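Comparison of Two Fingertip Pads for a Hand-Held Cloth Gripper
Student project report, Robotics Workshop unit, Vuteddale campus

1. Purpose of the project

Our group was asked to compare two kinds of fingertip pad on the hand-held grippers which the laboratory uses for recording garment handling. The first is the plain pad supplied with the Trilton linkage. The second is the Gunawan pad, which has the same outside shape but a softer inner face. We wanted to know which of them lets a person hold and fold thin clothing with fewer slips. The result will be used when the same pads are fitted to the two arms next semester.

2. Method

One member of the group was the operator for all trials, because in our first practice we noticed that two people do not squeeze the trigger with the same force. Each trial started with one garment laid on the table, and the operator had to straighten it, fold it and leave it near the far side. A second member wrote down every slip. We defined a slip as any moment when the cloth left the jaw before the operator wished to open it. In total we made 46 trials, and the pads were changed after every 5 trials so that tiredness of the hand would not favour one kind.

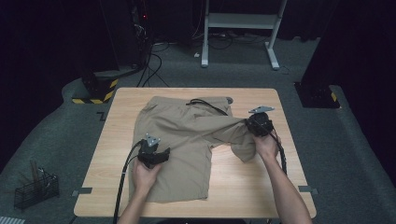

Shorts were the most difficult garment in our set. A towel has four corners and the operator learns quickly where to take it, but shorts have two legs, a waistband and a crotch seam, and each part behaves differently under tension. When one gripper pulls a leg out to the side by its hem, as the right one is doing with the khaki pair, the leg becomes a twisted band and the other gripper must keep the rest of the garment in its place. The drawstring also caused some trouble in other trials, as it can enter the jaw together with the waistband. We kept these trials in the results and marked them with a letter D.

3. Observations

With the plain pad we recorded 7 slips, and with the Gunawan pad 2. Most slips occurred at a single layer of cloth. At the hem, where the fabric is doubled, both pads held well and the operator could not feel any difference.

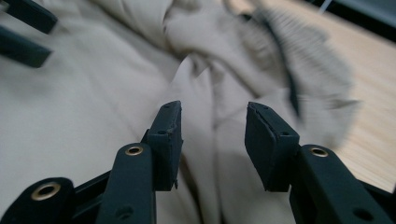
The approach angle was more important than we expected. If the tips come down almost flat to the table, they push the cloth forward and close on nothing. If they come down steeply, they make a small fold first and then catch it. The operator changed to the steep approach during the practice at Prutthorpe and kept it for all trials, so our numbers do not show this effect. It should be tested separately.

4. Limits and next work

Only one operator was used, and a new person may slip more often with both pads. We also did not measure the closing force. For the next stage we propose to put a thin force sensor behind one pad and to repeat the shorts trials first.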